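Waaka 14: clock alignment and a rewritten episode loader

The October release of Waaka, our recording and replay tool for two-arm setups, is tagged and on the internal mirror. Most of the work went into timestamps. Anyone training on data from both arms should upgrade before the next collection round; single-arm users can wait.

Clock alignment

Until now each arm's driver stamped its own joint states, and the wrist cameras were stamped on arrival at the host. Under load the image stream lagged the joint stream by as much as 34 ms, and the lag differed between the left and right arms. A policy trained on those episodes learned to close the fingers late. Nuwan Wanigasekara traced the problem to the USB read thread, which shared a queue with the disk writer.

Waaka now keeps one monotonic clock on the host. Frames are stamped in the capture thread, and joint states are interpolated to frame time when the episode is written. The raw, uninterpolated values are kept in a separate group, so the old behavior can be reproduced with align=off.

Episode loader

Ramil Manalastas replaced the loader. The old one decoded every frame of an episode before returning the first sample. The new one builds an index on first open and decodes on request. Existing episodes do not need converting. On the Starna set (1,784 episodes) the index takes one pass and is cached next to the data. Delete the cache file if you edit an episode by hand.

Test task

We check the release on marker and cup, which needs the two arms to agree on where things are. One arm holds a capped marker while the other arm's wrist camera has a view of the cup.

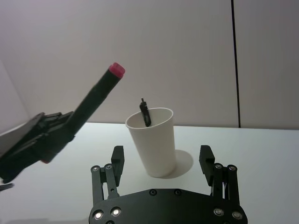

Known issues

1. Pausing a recording for longer than the ring buffer leaves a gap that the interpolator fills with a straight line. The gap is flagged in the episode header, but the viewer does not show the flag yet.

2. Replay at half speed ignores gripper force limits. Use full speed or disable the grippers.

3. The Etus planner plugin still expects the old field names. Fedir Koval has a patch in review.

Merge requests for the January release close on 21st October. Send questions on the loader to Ramil and everything else to Nuwan.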